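The Bottom of the Bin

Every household and every workshop has one container where small things go to be forgotten. At the Pavliuk repair shop it is a metal parts bin, and on Thursday mornings Annick Guérin empties it.

She does this with the expression of a woman opening someone else's refrigerator. The shop fixes sewing machines, mostly, and the odd accordion. Last year it took in 142 jobs, and each one seems to have left behind a screw that belongs to no machine known to science. "People say they'll sort it later," Guérin says. "Later is me."

Her method is not complicated. Tip out everything, put back only what has a name. Things without a name get 13 days on the windowsill, where a customer might recognize them. Then they go. She once returned a bobbin case to its owner this way and has been insufferable about it since – her word, though her coworkers did not rush to argue.

The case for metal is mostly a case against plastic. A plastic tub cracks, usually in January, usually full. A steel bin gets scratched and goes on being a bin. Yevdokiia Shevchuk, who runs the secondhand counter at Norov, sells old ones as fast as she can get them and has firm views on buyers who want the scuffs polished out. "You can have a shiny one," she says. "Put a fern in it."

Shevchuk looks for sloping walls. Straight sides hold a little more, but the last washer lies in the corner and defies the fingernail. With a slope you can push it up the side and grab it near the top. She also advises against buying deep. Anything lower than your elbow becomes archaeology.

As for the small stuff, there are two schools. One buys dividers, labels and a label maker, and then spends a weekend looking for the label maker. The other accepts the bin as it is and reaches in. Guérin belongs to the first school on Thursdays and the second for the rest of the week. Her windowsill currently holds a brass hook, half a hinge and a button she suspects is her own.

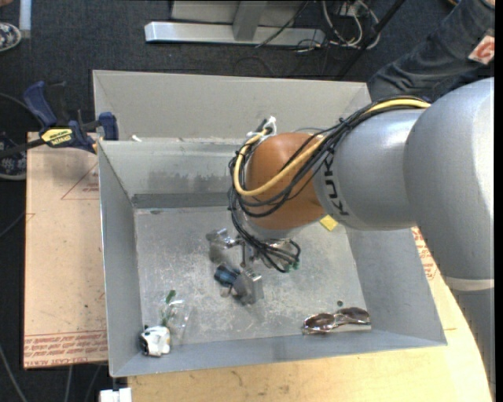
Nearly down to the scratches: a small dark blue and black piece and a few other items in a gray metal bin.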